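Le bac à tout : mode d'emploi pour gens désordonnés

Chaque maison possède son trou noir. Chez nous, c'était la console de l'entrée, où 25 objets se disputaient la place d'un seul vide-poche en céramique, cadeau de mariage que personne n'a jamais osé casser exprès.

La solution tient en un mot : un bac. Grand, ouvert, sans couvercle – le couvercle est l'ami du désordre, on pose des choses dessus. Prenez-le gris. Le gris pardonne les traces de clés, de semelles et de vie de famille.
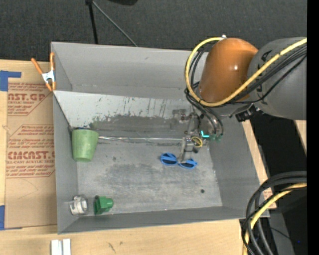

Lunettes de soleil bleues au fond d'un bac gris. Les rayures font partie du charme.

Pour les lunettes, justement : branches vers le bas, verres vers le haut, et un vieux torchon au fond si vous tenez à voir clair en juillet.

Côté entretien, une éponge humide, une goutte de savon noir, 5 minutes. Les traînées sombres partent souvent ; les rayures, jamais. Inutile de frotter plus fort, j'ai essayé pour vous.

Videz le bac tous les quinze jours. Ce qui n'a pas été réclamé au bout de quatre vidages part à la cave, où commence un autre trou noir – mais la cave, ce sera pour une prochaine fois.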